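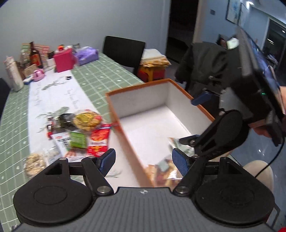 The regimental association has had word from Clifford Dufour that the last of our people have come home from the mission at Ollar, and I know a good many families on this list slept properly for the first time since October. It was a harder tour than the news back here let on. The camp was shelled on three separate nights, the road to the airfield was closed more often than it was open, and mail sat in a shed at the other end for weeks at a stretch. Plenty of you kept packing anyway, and I'd guess most of you know the look of an open white box on the dining table with a single packet of snacks down near the bottom corner and all that space still to fill. Ravinder Sandhu tells me the parcels that did get through were opened by whole sections together, and that anything crunchy was gone before the letters had been read. (She also says to go easy on the peppermints, which flavour everything they travel with, socks included.)

Now, to the business I sat down to write about. Captain Colin Pearce, who commanded the escort platoon, has agreed to speak at our spring supper at the Lévesque Street armoury. He'll talk about the closing of the airfield road and the night the interpreters' families were brought inside the wire, as much of it as he's free to share. The hall seats 200 and I expect we'll fill it, so please let Dale Hawthorne have your names early, and tell him if you need a chair near the door or a ride from the Ostetti side of the river. Supper is roast beef, with a vegetable curry for those who'd like it, and Dale would be glad of a few more pies!

The travel fund for the wounded and their families stands at $1,044 after the winter raffle. That money goes on gas, parking and motel rooms near the rehabilitation centre, and it goes quickly. Ruby-Lee Ruddock looks after the requests, and she's very discreet, so do phone her if you're stuck, or if you know a family that is and won't ask.

One more thing. Returning members who haven't handed in their address forms should do so at the supper, or the medals will be mailed to wherever you were living before you left.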